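May, late afternoon, workshop notebook

Dye bath number 5 and I think I'm finally getting somewhere with the black! Rima Aoun came by before lunch, took one look at the last lot and said "that's a very nice aubergine", which stung a bit, but she was right. Held up by the window it was purple all the way through. So, start again.

What I changed this time: the cloth went into the oak gall bath overnight instead of for a couple of hours, and I used the Fondholm iron instead of the old jar at the back of the shelf (goodness knows how long that's been open). 28 g of iron to 2,000 g of dry cloth. I know that looks mean. Last time I was far more generous and the cotton came out feeling like a doormat — Rima says too much iron eats the fibre over the years, and she's got a waistcoat at home that's gone to lace under the arms to prove it.

Temperature: kept it below a simmer the whole way. The Sarer hotplate is still running hot on the left-hand ring, so please use the right one. I've put tape on the knob. If the tape has gone by the time you read this, right-hand ring!

Stirring. I got bored and wandered off to answer the phone, and there's a pale streak along one selvedge where the cloth had ballooned up out of the liquor. My own fault. A plate on top would have held it down. The piece is wide enough that I can cut round it, but I'm cross all the same.

Rinsed until clear, which took ages, then a proper wash with the Nimri soap. The water went grey, then tea-coloured, then more or less nothing. Dried indoors on the rack, no sun.

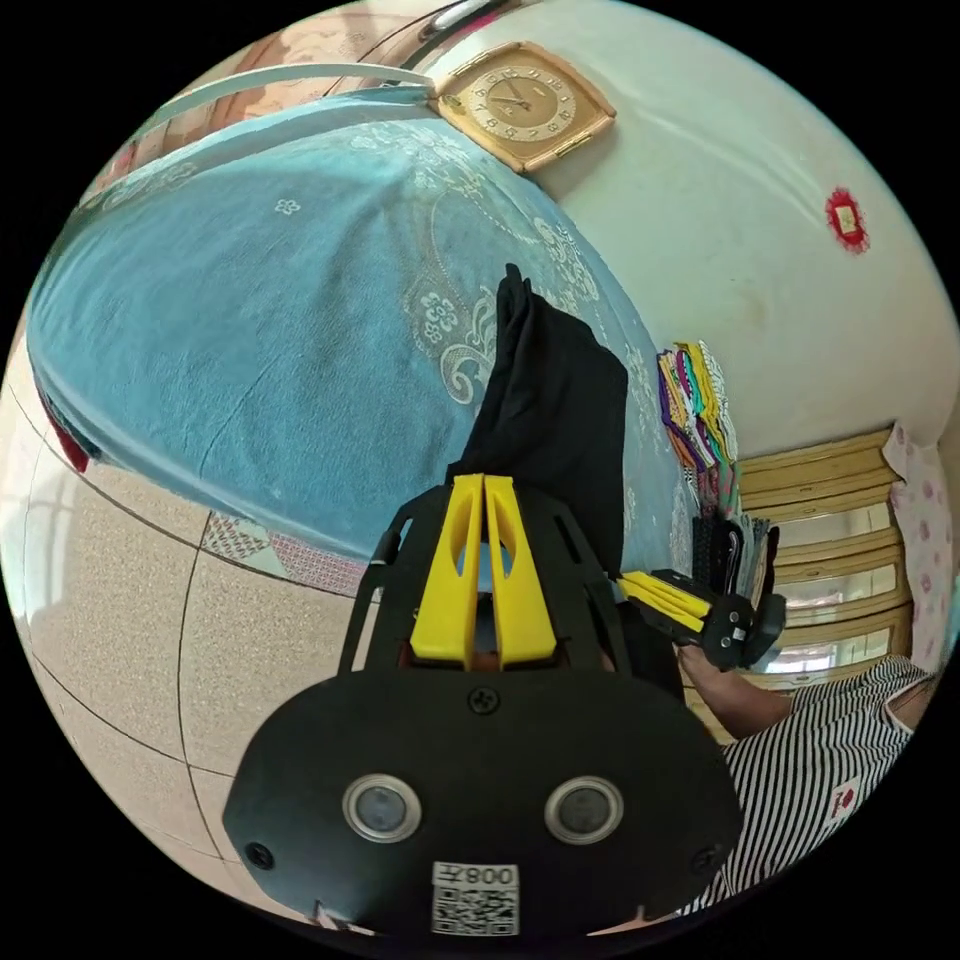 Rub test next. White hankie, dry, ten strokes: a faint smudge. Same again with the hankie damp and it was worse, a definite grey thumbprint, so I wouldn't make a shirt collar out of it yet. Curtains, fine. A bedspread, maybe, after another wash.

I do wonder about a dip of weld or madder before the iron to pull it away from purple. Rima swears by madder and the Cuvimano notes say weld, and they can't both be right — or perhaps they can, and it depends on the galls. I've cut 2 swatches from the good end to try one of each. They're pinned inside the back cover, still plain, so don't tidy them away.

Still to do: order more galls (we're down to the dusty ones), scrub the big pan before somebody puts wool in it, and ask Rima if I can borrow her scales again, mine have started sticking.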